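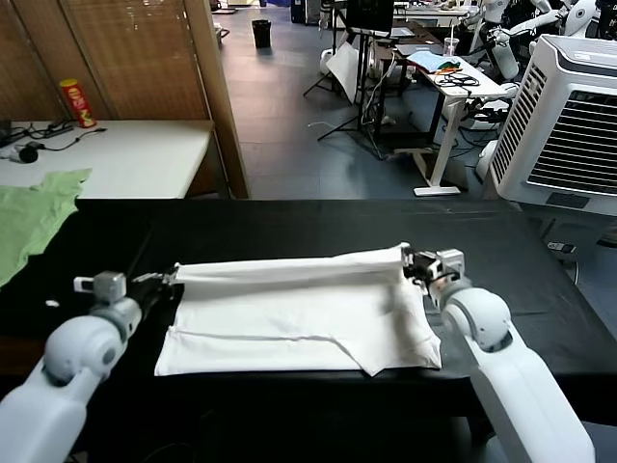
Skiltbridge > Linens and Covers > Table Covers > Rondov Black Table Cover

The Rondov is a plain black cover for long tables, and the maker would like you to believe it fixes every problem a folding station ever had. We stock it, we use it, and we have a few doubts. What it does well is contrast. A white garment laid out flat on black shows you its outline, its creases and even a thin diagonal seam, so a corner that has flipped out into a little flap is easy to catch before you fold over it. It also shows everything else. The smallest white speck stands out, and if you handle fluffy towels you will be going over the cover with a lint roller most evenings.

"Non-slip" is the maker's word. We'd call it less slippery than a bare tabletop. Light shirts stay put while you roll the top edge down, but anything silky still wanders.

"Wrinkle-free" we have taken off our listing altogether. Ours came out of the packet with fold lines and needed a warm iron. They may fall out by themselves if you are more patient than we are.

Sizes: fits tables 5 or 6 feet long. Measure first - the longer one is cut on the tight side.
Color: black only. A gray is promised for October, and we'll list it when we have it in our hands.
Care: cold wash, alone the first time. Rated by the maker for 200 washes. We have done five, so ask us later.

If you mostly fold dark clothes, skip this and look at the Prudano in cream. The Sartori costs more and we can't see why.

5 comments
Share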